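Collecting Pick-and-Place Examples in the Lallgate Simulator

Part 2 of the Stuklow tutorial series

This part covers recording a set of demonstrations that a policy can be trained on. It assumes you finished Part 1, so the simulator is installed, the arm loads without errors, and you can move it with the handheld controller. If the arm drifts when you let go of the controller, go back and redo the dead zone step first. Drift in the recordings will be learned along with everything else.

What you will record

The task is to pick up a small object and put it in the clear box. Each attempt from the start pose to the open gripper is one episode. We will collect 200 episodes, which is enough for a first training run with the default Butus settings. You can add more later to the same folder.

Set up the session

Open the Lallgate launcher and load the tabletop scene. Choose "overhead" for the recording view. Then open the session panel and fill in the following:

Session name: no spaces, lowercase only
Operator: your initials
Record rate: 20
Max steps per episode: 412
Save to: a local drive with free space

The record rate is in frames per second. You can go higher, but the files get large and the policy did no better in our tests. The step limit leaves room for a slow, careful attempt. If you keep running into it, you are moving too slowly or the object is spawning out of reach.

Press Reset once before you record anything. The first reset after loading sometimes leaves an object slightly above the table, and it drops when physics starts. Press it again and the problem goes away.

Record the episodes

1. Press Reset and wait for the status light in the panel to turn green.
2. Press Record.
3. Move the gripper over the object with the fingers open.
4. Lower, close the fingers, and wait a moment before lifting.
5. Lift until the object will clear the rim of the box.
6. Move over the box, lower a little, and open the fingers.
7. Press Stop, then mark the episode Keep or Discard.

Do a few with recording off until the motion feels natural. Your early attempts will have a lot of stopping and correcting in them. 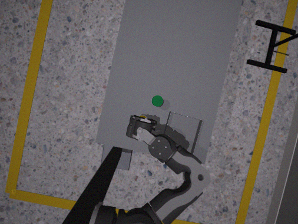 Episode length is the first thing to check when you open a saved file. Run the info command on the session folder and look at the shortest and longest entries. Very short ones are usually an accidental double press on Record. For the long ones, step through in the viewer and find where the time went. It is often spent right at the grasp, where the overhead view gives you the least to go on. With the yellow piece between or just inside the fingers, only a sliver of it shows past the top of the gripper, and from that you can't judge how well it is seated. Turn on the finger force readout in the side panel and use that to decide when to lift.

Vary the starts

A policy trained on one object position will reach for that position whether or not anything is there. The scene file has a spawn area setting for each object. Open it and change the "spread" value from zero to the size you want, in meters. Start small. Check that the spawn area does not overlap the box, or you will get episodes where the object begins inside it.

Change the arm's start pose as well. There are several presets under Poses, and "random near home" is the one to use for most of the session.

Object color should also vary. If one color is always the target, color becomes a shortcut. Leave a second object on the table in a good share of the episodes so the policy has to learn which one was asked for. The instruction text is saved with each episode, so set it before you press Record. Editing it afterward is possible but slow.

Which episodes to keep

Keep an episode if the right object ends up in the box and you did not bump anything hard on the way. A missed grasp followed by a clean second try is fine to keep. Those recoveries are useful, and a set with none in it tends to produce a policy that gets stuck after its first miss.

Discard an episode if:

- the object was pushed off the table
- the arm hit a joint limit and stopped
- the instruction text names the wrong object
- you paused to do something else while recording

Discarded episodes are moved to a subfolder. They are not deleted, so you can change your mind.

Check partly hidden objects

Before exporting, page through the first frames and the grasp frames in the viewer. You are looking for moments when the target can't be seen well by the camera the policy will use. 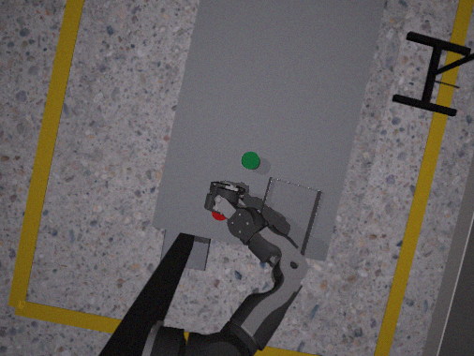 Stuklow, 3/21/18

Update to this section. Aivar Venckus wrote in to say that his policy kept going to the green object when it was told to get the red one. We looked at the same stage in our own recordings. The green disc stays out in the open, and all you can see of the red one is a rounded sliver at the lower left corner of the gripper. If you train from the overhead view alone, the network has very little red to work with in frames like that.

Two changes helped. The first was adding the wrist camera as a second input, which you do by checking "wrist" in the session panel before recording. It can't be added to old episodes. The second was approaching from a little farther away, so that each episode has more frames with the target in full view before the gripper covers it.

Export

When you have enough kept episodes, run the export command from the session folder. It writes one training file and one small validation file. The split is random by episode, and you can fix the seed with the seed option if you want to compare runs later.

If the export stops with error 965, one of the episodes has no instruction text. The log gives the episode name. Open it, fill in the text, and run the export again. It picks up where it stopped.

The older Jankauskaitė format is still supported through the legacy option, but it drops the wrist camera. Use it only if you have existing training scripts that need it.

Part 3 covers training and reading the loss curves. It will be posted in June.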